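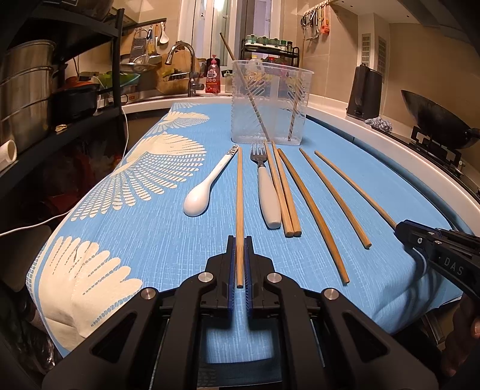
Search this notebook Go

March 10, 2021

Cutlery sorting, Wivirach contract. Second day on thin items. Plates and bowls are done as far as I am concerned, and the trays only need a new fixture, so what is left of the return line is the stuff people eat with. Solomiia wanted the chopsticks kept separate from the forks from the start and I now agree with her. A single chopstick standing between the blue pads is a very small target, and the same open grip that suits the fork with the thick white handle leaves a lot of travel before it closes on plain wood. A pair lying side by side is a different job again. Laying everything out in a row on the cloth, spoon at one end and singles at the other, is the order I want to keep for the grasp list. It goes from one kind of handle to the next without jumping around.

Grasp list as it stands:

Spoon, ceramic. Approach from above, close on the handle, keep off the bowl. Slow close.
Fork. Handle only. No change from last week.
Chopstick, single. Close at the middle. Try the thick end tomorrow.
Chopstick, pair. Treat as one item if touching, as two if there is a gap. Gap rule not written yet.
Long thin sticks standing in a container. Not part of the contract, leave for later.

Pads: the blue ones hold wood better than the gray set we had on in the fall. I would still like a narrower pad for the singles. Asked Prendovetti for a price on a narrower cut and have not heard back. If nothing comes by Friday I will cut a pair from the spare sheet and see how long they last.

Call with Wivirach in the morning. Thaddeus was on for the first half. Notes from that, while I remember.

They have four people on the return side of the canteen at lunch. Two scrape and stack, one loads the washer, one sorts cutlery after the wash. The sorting job is the one they want covered first. The manager talked about it as saving one position. The shift lead, who came on later, put it differently. She said the sorter is also the person who goes to the front when the soup runs out, wipes the tray rails, and spots when the washer is leaving film on the glasses. None of that is in the job sheet we were given. If the cell takes over sorting and the position goes away, those things land on the other three, and the loader is already the one with the sore shoulder.

I asked what they would want the person to do if the cell sorted and the person stayed. She had an answer ready: move them to the loader side for half of each shift and swap. She has asked for a second loader before and been turned down. The manager said he would take it up but made no promise. Thaddeus thinks we should write the swap into our proposal as the assumed staffing. I think so too, though it is their decision and we should say so plainly.

Other points from the call:

The sorter works by feel and mostly looks elsewhere. She talks to the loader the whole time. Any guard panel between those two spots will be hated. Look at a low panel or a light curtain.

They do not want a tone on every error. The Naylor conveyor they put in had one and somebody taped over the speaker inside a month. A lamp is fine.

Rejects. At the moment anything bent or chipped goes in a tub and the sorter decides at the end of the shift. We have no reject test for chipped ceramic and I do not see one coming this spring. A person will have to keep doing that check. I want it written down as a real task with time given to it. Otherwise it turns into something done on the way out the door.

Training. The shift lead asked who clears a jam. Our draft says a technician. She laughed. It will be whoever is standing there, so the jam procedure has to be safe for whoever is standing there, and they need to be paid for the hours spent learning it. Two sessions at least, one for each shift.

Back on the bench after lunch. Solomiia wants the demonstrations done by people who have worked a dish line, and she has a point. I pick up a chopstick the way I eat with it. Someone sorting takes it at the middle and drops it in the bin without turning the wrist. If the cell learns my habits it will be slow. She is going to ask Wivirach whether two of their people could come over for an afternoon, at their normal rate, on our bill.

Perkarex bins: the sample is too deep for the spoons. Ceramic dropped from that height will chip. Ask for the shallow one or put a mat in.

To do
Gap rule for pairs (me)
Narrow pads, chase Prendovetti (me)
Staffing paragraph for the proposal (Thaddeus)
Ask about the afternoon visit (Solomiia)
Low panel drawing, needed before the May site visit

Still open: whether wood and ceramic should share a pass at all. Solomiia says yes with a slower close. I would run the wood first.

Last updated March 10 by me, bench section only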